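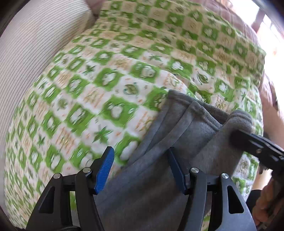 Session 6: Soft furnishings, or how to look after cushions and throws

Notes for the Household Textiles evening course, Moynihan Centre. Written up by Hsin-yi Lu.

Right, last session we did bed linen and I promised we'd get on to the sitting room, so bring your thinking down from the airing cupboard to the sofa. I've put more in these notes than I'll manage to say out loud, partly as we always run over when the fabric samples come out (my fault, I love them). Please read sections 1 and 2 before you come and leave the rest for afterwards if you're short of time.

1. What we're dealing with

Two things, mainly: a cushion with a printed or woven cover, and a fleece throw. They live together on the same seat, they get the same crumbs and the same dog, and they want quite different treatment. In the picture at the top you've got exactly that pair, a soft grey fleece up against a big green and white patterned cushion. Keep an eye on the hem along the top of the fleece, as we'll be coming back to hems in section 4.

Fleece, first. Nearly all the fleece you'll meet in a sitting room is polyester, knitted and then brushed so that the surface stands up in a fuzzy pile. The pile is what holds the warm air. It's also what holds the biscuit crumbs, the cat hair and that grey fluff that seems to come from nowhere. Flatten the pile and you lose the softness, and most of what people do wrong with fleece comes down to flattening or melting it. Yes, melting! Polyester softens with heat, and a hot iron will leave a shiny patch that you can't get out again. I have done this to a throw I was very fond of.

Cushion covers are harder to generalise about. Cotton, linen, a mix, a polyester weave pretending to be linen. Read the label. If the label has been cut out (mine always have been, I blame the scratchy corners) then treat it as the most delicate thing it could reasonably be, and wash it cool.

2. Washing

Fleece goes in at 30 degrees on a gentle cycle with a small dose of liquid. No fabric softener. I know it smells lovely. It coats the pile, and after a few washes the throw feels slightly greasy and stops being as warm. If you've been using it for years, run the throw through once with no detergent at all and you may well see suds, which is all the old softener coming out.

Wash fleece with fleece. Put it in with towels and it comes out wearing them.

Shake it hard outdoors before it goes in, and again before it goes on the line. Line dry if you can, over two lines if it's a big one so you don't get a ridge down the middle. If you must tumble, use the lowest heat and take it out while it's very slightly damp.

For cushion covers: zip shut, inside out, cool wash. Turning them inside out protects a pattern from rubbing against the drum, and closing the zip stops it chewing everything else. Someone asked me last term about testing for colour bleed. Wet a white cotton hanky, press it on an inside seam for a minute and look at the hanky. Any green on the hanky, wash the cover by itself.

The cushion pad is a separate matter and we'll do fillings next time. Feather, foam and hollowfibre don't belong in the same paragraph.

3. Wiping down a cushion without washing it

This is the bit I get most questions about. You don't always want to take a cover off, and on some sofas you can't. A barely damp cloth will do a great deal. Use a soft one, fold it into a pad so you've several clean faces to turn to, and press and lift. Don't scrub. Scrubbing roughs up the weave and drives whatever it is further in.

Work from the outside of a mark towards the middle. Turn the pad to a fresh face every few presses. Then go over the same patch with a dry cloth, pressing again, and prop the cushion on its edge somewhere airy until it's properly dry. I'd leave it overnight.

A word about old fleece as cleaning cloth: it's marvellous for dust and hair, used dry. The brushed surface grabs everything. For liquid spills it's hopeless, it just pushes the puddle about, so keep an old cotton tea towel for those.

4. Hems, edges and small repairs

Turn your throw over and look at how the edge has been finished. You'll find one of these:

Blanket stitch, usually in a chunky thread, sometimes contrasting. Catches on rings and watch straps but very easy to mend by hand.

Overlocked, that narrow zigzaggy binding of thread from a machine. Cheap and quick. Once one thread goes it can run a good way before you notice.

Rolled or turned and stitched. The fabric is folded over itself and sewn down. The grey fleece in the picture has this sort, a stitched, rolled hem. It's a good sturdy finish, though a bit bulky, and it can go wavy if the fleece was stretched while it was being sewn.

Raw. Fleece doesn't fray, so some makers just cut it and leave it. Perfectly fine, if a little mean.

To mend a turned hem, pin at right angles to the edge, use a polyester thread (I like the Himach, but whatever's in your tin) and a ballpoint needle. Small running stitches with a backstitch every inch or so give you some stretch. Don't pull it tight or you'll get a gather. We'll practise on offcuts, so no need to sacrifice your own.

5. Folding and arranging

People are oddly shy of this section and then stay behind to talk about it.

For storing, fold a throw in thirds lengthways, then in half and half again, with the folded edge facing out on the shelf. Fleece is bulky and springs back, so press the air out with your forearms as you go. Refold it differently every so often or the pile will flatten along the creases.

For the sofa, you've two choices. There's the neat band over the arm, which looks smart until somebody sits down. Or there's the loose drape: pick the throw up from the middle, let it fall into pleats, and tuck it beside a cushion. A plain throw next to a busy pattern works very well, and grey will sit with almost any green. Go for pattern on pattern if you like, my own sofa looks like a jumble sale and I'm very happy on it.

If you keep finding the throw on the floor, tuck a good handful down behind the cushion. Soft, fuzzy fabric grips a woven cover much better than it grips leather.

6. Before next time

Bring one cushion cover and one throw or blanket, clean please! Have a look at the labels and jot down the wash symbols, including any you can't make out.

The centre's sample box has 248 swatches in it and you're welcome to borrow up to 25 for a week. Sign the sheet. The Trunditz upholstery pieces are at the back, in the brown envelope, and they shed, so keep them in it.

Reading: chapter 4 of the course pack, on fillings. Skip the part about horsehair unless you're keen.

Room 554 again, and the kettle will be on from half past six.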